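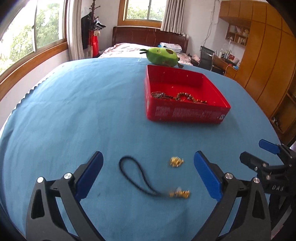

Gripper pair on the jewelry task: black cord necklace between the open jaws, red tin behind it.

TALDALE HANDHELD GROUP
Minutes of the May maintenance meeting
Subject: care and setup of the Lloyd pair (left and right handheld grippers)
Start 4:10 pm
Chair: Zhiqiang Shi
Present: pad and jaw team, recording team, bench. Apologies from the data side, who sent notes.

1. Last minutes
Accepted with one fix. The spare trigger spring went into the left unit. The minutes had it in the right.

2. Where the pair stands
Zhiqiang opened with the log, and it's a really nice log this month. The pair has passed 1,000 recorded takes since the rebuild, and 788 of those are on the Celler small-objects list, so jewelry, beads, buttons, keys and the rest of the fiddly stuff. Everybody was pleased with that! The small objects are where we learn the most about the jaws, and the recording team say they now look forward to them (they did not in February).

Left unit: no faults open.
Right unit: slight drag on closing, see item 4.

3. Finger pads
Long discussion, mostly happy. The blue pads from Flasismont are holding up far better on thin cord than the old ones did. Cord used to roll out from the tip on the lift, and the recording team had got into the habit of pinching twice. With the new pads one pinch is normally enough for a braided cord. Fine chain is still hard. Loose beads and rings lying flat on fabric are the hardest of all, and the group agreed this is partly the pad and partly how the operator comes in.

Bench showed a worn pad next to a fresh one. The wear is all at the tip and along one edge, and it was suggested that the pad was sitting a hair off square when it was glued. Zhiqiang tried a fresh one with the alignment block during the meeting and it went on beautifully, first try.

Agreed pad routine:
Wipe both pads with a damp lint-free cloth before each session. Alcohol only if there is something sticky on them.
Close the jaws on a strip of plain paper and pull. If the paper slides at the tip but grips at the base, the pad goes on the change list.
Change pads at 400 takes, both fingers of a unit together. We had been going by feel and the two sides drifted apart.
Write the change in the log before the next take.

There was a question about whether to trim the pad tips to a point for picking up rings. Bench would love to try it. Agreed to do it on a scrap pair first and bring the results next time.

4. Drag on the right unit
Bench had the right unit open before the meeting and talked us through it. There was lint in the pivot, a fair wad of it, blue and gray. Soft surfaces are most of our work now and the pivots pick up fiber every time a jaw brushes the cloth. After cleaning, the drag was much less but not gone. The rest seems to be the pivot screw, which had been done up too tight after the rebuild.

Procedure as agreed, replacing the old sheet:
a. Power off and unplug the lead. Lay the unit on the foam with the jaws open.
b. Lift off the round caps at the joint with the plastic pick. The metal one scratches them.
c. Brush out the pivot from the inside, then use the hand blower. Please don't use the big compressor, it drives lint further in.
d. Tighten the pivot screw until the jaw stops wobbling, then back off an eighth of a turn.
e. One small drop of light oil, wipe off the extra. None on the pads!
f. Caps on, work the jaw by hand, then plug in and run the open and close check 3 times.

Somebody asked how often. Weekly if the pair has been on bedding or towels, otherwise with the pad change. Zhiqiang will keep the right unit on the bench until the check is clean and will hand it back himself.

5. Zeroing the opening width
The data side's notes were read out. In a run of takes from early in the month the recorded width of the right jaw never got back to fully closed, though the grasp looked fine to the operator. That fits with the drag. They can correct those takes, so nothing is lost, which was a relief to hear.

To stop it happening again: both units get zeroed at the start of a session and after any pad change, because a new pad is thicker than an old one and shifts the closed reading. Squeeze shut, hold for a slow count of five, press and wait for the beep, open all the way, press again. The left and right are zeroed separately. The recording team pointed out that the beep is hard to hear in a room with the windows open, and bench will look at turning it up.

6. Working at the sheet
Short item from the recording team, recorded here as it affects wear.
Pull the sheet tight before laying out small items. A fold under a bead sends the tip straight into the cloth.
Come down with the jaws already open to width and close late.
Keep the idle unit up off the fabric.
Check pads and joints for stray beads at the end. One was found in a pivot in April and it had been rattling around for days.

7. Spares
Pads are fine, caps are low. The screws in the drawer marked Lloyd are the right ones; the drawer beside it is a mix and should be sorted. Bench to order caps and a second alignment block, as everyone wanted a go with the first.

8. Actions
Zhiqiang Shi: finish the right unit, new procedure sheet on the bench wall.
Bench: order spares, sort the screw drawer, trimmed pad trial, louder beep.
Recording team: zeroing at every session, log pad changes.
Data side: correct the early May takes and list them.

9. Any other business
Thanks to bench for the open unit, it was great to see inside it. A request was made to do the same with the left one next time. Agreed.

Closed 5:25 pm. Next meeting in June, same room.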